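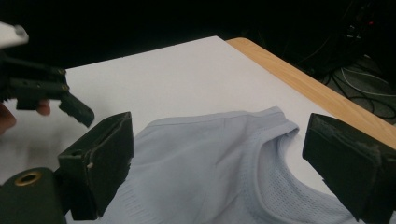

Light blue sleeveless top on the white tabletop.

Folding and Finishing Room – Inspection Checklist with Comments
Site: Judgate Laundry Services, Viltarport
Area: Folding and finishing room, linen store, corridor to loading door
Date of inspection: 26 February 2021
Form: 6

Ratings used: OK, Action, Not checked. Comments are written on the day and typed up without changes. Items marked Action stay open until the shift lead signs the paper copy on the door.

SECTION A – TABLES AND WORK SURFACES

A1. Table tops clean, no residue from labels or tape
OK
Wiped down at the start of the shift. Some old label glue on the underside of the lip of the wall table. It does not touch clothing.

A2. Edges smooth, nothing that can snag knits or mesh
Action
One rough spot at the corner nearest the linen store. Ran a scrap of jersey over it and it pulled a thread. Covered with cloth tape for now. Maintenance to sand it and remove the tape. Mesh-lined tops and other open knits should be folded at the other tables until that is done.

A3. Tables stable under load
OK
The long table rocked last time. The foot has been adjusted and it now sits level.

A4. Table height suitable for standing work
OK
No complaints. Step platform available and in good condition.

A5. Light over tables good enough to see stains on pale fabric
OK
White and pale blue items are the hard ones. The tubes over the middle table were replaced and marks on light fabric show up well now. The end table is a little dimmer but passes.

SECTION B – GARMENT HANDLING

B1. Items checked for pins, clips and pocket contents before folding
Action
Two hair clips and a safety pin were in the tray by the sink. They should have been caught at sorting, before the wash. Remind both shifts. Race numbers are often pinned to athletic tops, and the pins get left in at the shoulder or along the hem.

B2. Damp items returned to dryer, not folded
OK
Checked a stack of towels and a stack of tops by hand. All dry through to the middle. Please keep checking the straps and side seams on vests. The body dries first and the seams stay damp.

B3. Folding method for sleeveless tops followed
Action
Posted method is: lay flat, front down, smooth from the hem toward the neck, straighten both shoulder straps, fold sides in, then fold up in thirds. Several tops in the finished stack had a strap rolled under. They look fine from the front and come back from the customer with a crease across the shoulder. The card on the wall is faded and hard to read from the table. Print a new one.

B4. Mesh and perforated fabrics kept away from hook-and-loop fasteners
OK
Knee supports and gloves are going in their own bags.

B5. Damaged items set aside and tagged
OK
Tag, bin and log all in use. One entry had no order number. Corrected during the visit.

B6. Steam iron and press guard
Not checked
Press was switched off and locked out for the Nikolaidis service call. Check on return to use and add the result here by hand.

SECTION C – FLOOR AND WALKWAYS

C1. Floor dry, no lint build-up
Action
Floor dry. Lint behind the dryers and under the end table. It was swept to the front edge but not behind the legs. Needs the narrow brush.

C2. Walkway to loading door clear
OK
Clear on arrival. The carts were parked inside the yellow lines. This was a repeat problem last June and has stayed fixed.

C3. Cords and leads off the floor
OK
The handheld steamer lead is on its hook – good. Do not run it across the walkway, even for a short job.

C4. Anti-fatigue mats flat, no curled edges
Action
Mat at the middle table is curled at one corner. A trip point for anyone coming past with a full basket. Turned it around so the corner is against the wall. Replace it with the next order.

SECTION D – STORAGE AND LIFTING

D1. Shelves fixed to wall, no sagging
OK
Fixings tight. The lowest shelf in the linen store has a slight bow, same as last time and no worse.

D2. Shelf load signs in place
OK
Signs read 300 lb per bay. Nothing close to that in any bay today.

D3. Heavy items stored between knee and shoulder height
Action
Bath sheets are back on the top shelf. Move them down and put the light sportswear up there instead. There was a note about this on the last checklist too.

D4. Finished stacks stable
OK
Stacks of slippery sports fabric slide if they get too high. Keep them below the mark on the back board. Cotton can go higher.

D5. Baskets and carts in good repair
OK
Wheel replaced on the cart that pulled to the left. One basket has a split handle and was taken out of use during the visit.

SECTION E – CLEANING PRODUCTS AND STAIN TREATMENT

E1. Products in original or labeled containers
Action
Spray bottle by the sink had no label. The shift lead said it was diluted Dralico spot remover. Emptied and rinsed. A labeled bottle has been put in its place.

E2. Safety sheets available
OK
Binder is on the shelf by the door. Dralico sheet is the current one.

E3. Gloves and eye protection available
OK
Medium gloves are running low. One box of 100 left, opened.

E4. Stain treatment done away from folding tables
OK
Treatment is done at the sink counter. Drips on a folding table can mark the next pale item put down, so keep it that way.

SECTION F – FIRE AND EMERGENCY

F1. Extinguisher in place, seal intact, access clear
OK
Tag number 199. Seal intact and gauge in the green.

F2. Dryer lint screens cleaned and log signed
Action
Screens are clean. Log has gaps on the late shift. Sign it at the time, not at the end of the week.

F3. Warm laundry not left in deep piles
OK
Dryer loads were being spread out on arrival at the table. Towels and cotton hold heat longest. Do not leave a full warm basket at the end of a shift.

F4. Exit signs lit, door opens freely
OK
Loading door sticks slightly in cold weather but opens with one hand.

F5. First aid kit stocked
Action
Out of small bandages and burn gel is past its date. Order both today.

OPEN ITEMS CARRIED FORWARD

A2 – sand table corner. Maintenance.
B1 – pins and clips, reminder to both shifts. Shift lead.
B3 – new folding card, larger print, with the straps shown. Office.
B6 – press guard check after service. Shift lead.
C1 – lint behind dryers and under end table. Late shift.
C4 – replace mat. Office.
D3 – move bath sheets down. Early shift.
E1 – bottle replaced during visit. Look again next time.
F2 – screen log. Late shift.
F5 – first aid supplies. Office.

Paper copy posted on the inside of the folding room door. Write any corrections on that copy and initial them.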